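Stellutden Anglers Board > Trout & Char > Leader length on the upper lake?

gwyook
Posted 2021-07-11
Going up to Stellutden in August for the first time. Shop in Vindstead sold me a 12-foot leader and a look of pity. Is that really needed for brown trout? I've fished seven and a half feet my whole life and caught fish with it, mostly small dumb ones.

sinkingfeeling
Twelve is fine. Fifteen if it's flat calm. The water up there is gin clear and those trout have seen every fly in the catalog.

Old Uster
Nonsense. I've used a nine-footer since before the road was paved. Stay low, don't wade like a cow, and they'll eat. Leader length is how shops pay rent.

sinkingfeeling
You also told us the 417 fish you logged were all "around two pounds," so forgive me if I keep my own counsel.

Old Uster
It was 454. And they were.

gwyook
So somewhere between nine and fifteen, then. Very helpful, everybody. I'll probably tie up a few of each tonight and tangle them all in one pocket.

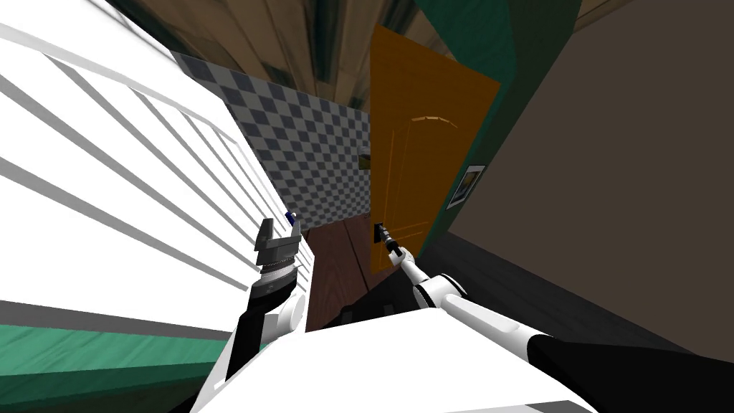

Tala Akl
Start with the twelve and cut it back if the wind gets up, which it will by noon. More important is tippet. Go down to 5X and skip the bargain spool. I lost the best fish of last summer to a bargain spool.

Old Uster
5X! Might as well use sewing thread.

gwyook
Twelve feet and 5X it is. Thanks Tala. Uster, I'll pack one nine-footer in your honor.
Gun-woo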